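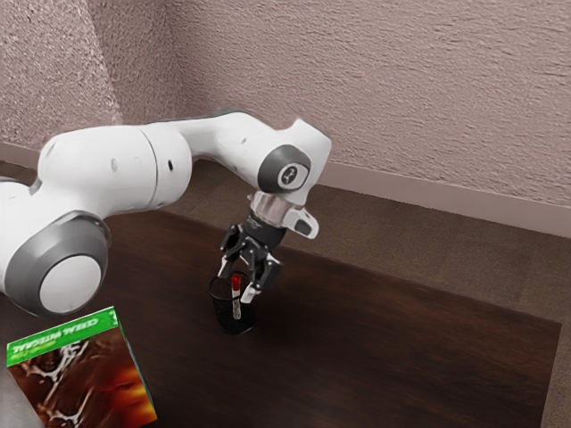 Last modified: September

4.2 How the meter rumor changed between towns

The claim that the new water meters were listening devices appeared first on the Vanton message board, in a thread on billing errors. The opening post did not mention listening. It asked why the meter needed a radio when the old one had been read by hand. The word "microphone" came up in the replies, as a question, and later posts repeated it as a statement. We coded this shift from question to statement in 11 of the 51 threads we kept after removing duplicates.

In Tusham the same claim took a different shape. Residents there had already been through a long dispute with the water company, Zuston, over a rate increase, and most posts tied the meters to that dispute. Listening was a side issue. The main fear was that hourly readings would be sold to insurers or used to fine households during a drought. Some of this was reasonable. The Zuston customer agreement allowed data to be passed to "partners" and did not define the term - a point raised in the threads long before the company answered it.

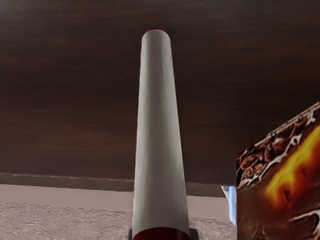

Figure 4. White cylinder below a dark brown wooden tabletop, seen from underneath (rendered).

We separated posts that asked for a document from posts that offered a conclusion. The two kinds often came from the same account within a single evening. A user who asked for the radio specification at the start of a thread might be calling the program a spying operation by the end of it, usually after going without a reply. Threads in which a Zuston employee answered were shorter, but 4 of them ended with the employee accused of running a script.
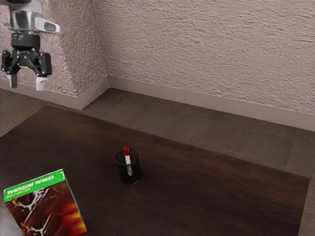
Claims with no named actor lasted longest. A post saying that "they" wanted the meters in every home by winter could be moved from Vanton to Tusham without changing a word, and it could not be checked against anything. Posts that named the company, a contract or the Marciniak pumping station gave readers something to look up, and 49 percent of those drew at least one correction. Corrections to the unnamed kind were rare and tended to be read as proof that the writer was paid. We return to this in the section on moderator behavior.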